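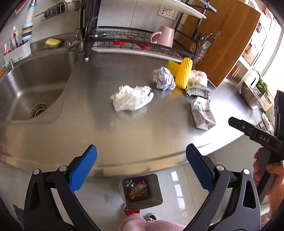 4. Recording the counter-clearing task

The Ellavis club handbook used to say this section takes one evening. It doesn't. Plan for 2 sessions, and read the notes before you argue with them.

4.1 Put the trash on the counter to the right of the sink. Mix the types: tissue, balled paper, foam fruit netting, a crushed carton.

4.2 Set the waste bin on the floor below the counter's edge.

4.3 Open and close both grippers 5 times. If a jaw sticks, stop and go back to section 2.

4.4 Start recording, then pick up one item at a time and drop it in the bin. Move slower than feels natural.

4.5 Stop, save, and write the run number in the log.

Note: The Drilville team claims 100 runs is plenty. Their test counter had nothing else on it. We logged 152 at Salem and I still wouldn't trust the result in a kitchen with a full dish rack.

Note: Steel reflects. A bright patch next to a white packet can hide its edge, so check your first clip before recording more — the Jaramico software will accept a bad clip without a word.

Caution: Keep the sponge, dishes and faucet out of the task. A policy trained on sloppy clips may learn to throw away the sponge.

Caution: Watch your feet around the bin.

4.6 Replay the last run at half speed. If you can't tell when the jaws closed on the item, delete it and repeat from 4.3.

Filed under: Student Robotics > Club Guides > Data Collection

© Ellavis Robotics Club | Contact | Back to top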